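How to set up a rag bag (and stop buying kitchen roll)
Posted by Shirley Marchand, 28/04/2018

My gran had a rag bag on the back of the scullery door, and so did the people who had our house before us. It was built in 1936 and the hook was still there when we moved in! I hung my coat on it for years before I gave it back its proper job. A few of you at the Skurnbridge swap morning asked how I do mine, so I've written it all down.

What you need

Old cotton clothes, towels, bed sheets, odd socks
Sharp scissors (mine are for fabric only, and woe betide anyone who opens a parcel with them)
A drawstring bag, a pillowcase or an old peg bag
A bucket with a lid for the used ones

Step 1: Sort what you've got

Tip everything out on the bed. Anything that could still be worn goes in the charity pile. What's left, give a quick rub between your fingers. Cotton, flannel and towelling are lovely and will soak up nearly anything. Shiny polyester just pushes water about, so I keep one or two bits for dusting and let the rest go to textile recycling.

Step 2: Cut them up

Snip off buttons, zips and hooks first. I have a Kotian biscuit tin full of buttons and I'm never short of one. T-shirts get cut up the sides and across under the arms, which gives you two big squares, and the sleeves make good little ones for shoes. Towels shed like mad when you cut them, so do those outdoors if you can, or run a zigzag stitch round the edge if you have a machine out already. Sheets you can tear: make a small snip and pull (very satisfying after a bad day).

Socks don't need cutting at all unless you want them flat. Put your hand inside and you've got a mitt for skirting boards and blinds.

Step 3: Give each room its own colour

This is the bit I'd ask you not to skip. I don't want to wonder where a cloth has been when I'm wiping the table. White and cream are for the kitchen, stripes and patterns are for floors and muddy boots, and blue is for the bathroom. Blue rags never come downstairs except to be washed. 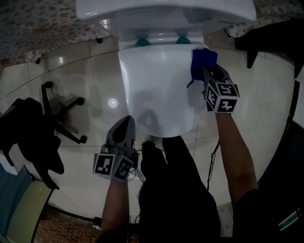
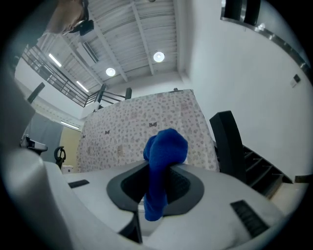 Step 4: Wash them properly

Used rags go in the lidded bucket, and bathroom ones get a wash to themselves, on hot, with ordinary powder. Leave out the fabric softener, it coats the cotton and then they won't soak up a thing. I did use it for ages on the Plendix towels and couldn't work out why they'd gone so useless.

Anything that has had oil, varnish or white spirit on it stays out of the machine and out of the bag. Lay those flat outside to dry before they go in the bin, never bunched up, as oily rags can heat up and catch fire on their own.

Step 5: Keep it topped up

I go through the drawers every October when the jumpers come out, and whatever's gone at the elbows gets the scissors. If the bag won't close, stop! You don't need 93 dusters. Our local animal rescue takes clean towels, so it's worth ringing round yours to ask.

Next time I'll do the peg bag pattern, as I've had several requests. It takes one old shirt and a wooden hanger.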